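Chapter 4
Wildlife Tours and Guided Excursions

By the end of this chapter you should be able to explain how a guided excursion is priced, name the main costs an operator carries, and describe what a guide is expected to do before departure.

A guided excursion is a short trip sold as a single product. The price usually covers transportation, a guide, entry fees and sometimes a meal. Most last less than a day. Birding walks, whale watching trips and boat tours of wetlands all fall in this group.

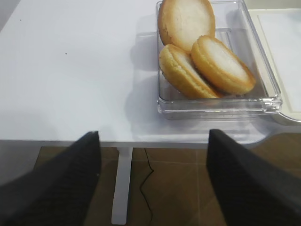
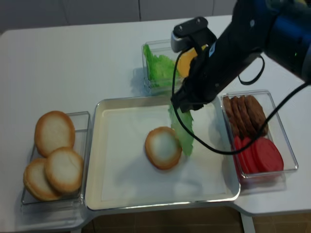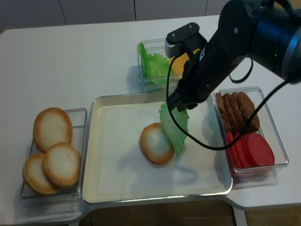
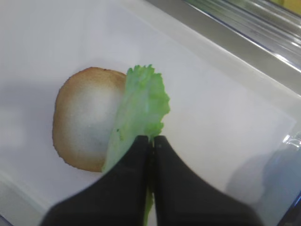 Department of Tourism and Hospitality, Plundley College

Consider Rollico, a small operator on the Andumau River. It runs one boat with 8 passenger seats and charges $42 a seat. In August it carried 887 passengers. The first boat leaves at 9 in the morning, when the herons are feeding along the banks. Fuel, dock fees and wages must be paid whether the boat is full or half empty. These are the fixed costs of a departure, and we return to them in Section 4.2.

The owner, Lucie Caron, also sells seats through the Collado Hotel, which keeps a commission on each booking. Sunday departures sell out first.

Key terms: excursion, fixed cost, commission, load factor, minimum departure number

4.1 What the Guest Is Buying

Guests rarely compare tours by price alone. They look at the length of the trip, the size of the group and the chance of seeing a given animal. An operator can control the first two.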